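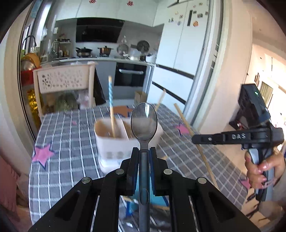 Drones attacked the fuel depot in Imadik, one tank is burning

In the night to 1 November 2023 the fuel depot at the edge of Imadik was attacked with drones. The regional administration of Cleltach informed about this in the morning. According to its message, air defense shot down a part of the drones over the river, but 2 of them reached the depot.

One of the tanks caught fire. The second drone fell on the railway siding and damaged the rails and a parked freight car. The car was empty at this moment.

Residents of the northern districts wrote that they heard explosions shortly after midnight, and that the smoke was visible from the bridge. The air raid alert in Cleltach region lasted until early morning.

According to the preliminary information, nobody was killed. Two employees of the depot received burns and were taken to the hospital in Cusi. The doctors assess their condition as stable.

The head of the regional emergency service, Bongani Khumalo, said that the fire has been contained but is not yet put out.

"The burning tank is separated from the others, and our people are cooling the walls of the neighboring tanks with water. We will let the remaining fuel burn under control. I ask the residents not to come close to the place and not to film the work of the crews," Khumalo said.

As a precaution, 200 people were evacuated from the streets nearest to the depot. They were placed in the school in Cusi, where they received hot meals and blankets. The administration promises to tell them in the evening if they can return home.

In the houses near the railway many windows were broken by the blast wave. The city has received 173 requests for repair. Owners of damaged apartments should take pictures of the damage before they remove the glass, and should bring their passport and a document for the apartment to the city hall. Plastic film and boards are given out at the same place.

Electricity was lost by 3,000 households in Imadik and in the village of Lesus. The power company connected Lesus again before noon. In Imadik the repair crews are still waiting for permission to enter the area, as fragments of the drones may contain explosives.

Passenger trains between Imadik and Cusi do not run today. Tickets will be refunded at any station of the line. Buses go by the old road through Lesus, and passengers should expect delays at the checkpoint.

The depot was already a target in August. At that time the drones were shot down on the approach, and the fragments fell in a field.

Leonie Kuhlmann, speaker of the regional administration, said that the gas stations in the region are supplied from other depots and that there is no reason to buy fuel in reserve. She also reminded residents that fragments must not be touched. If someone finds them, it is necessary to move away and to call the emergency service.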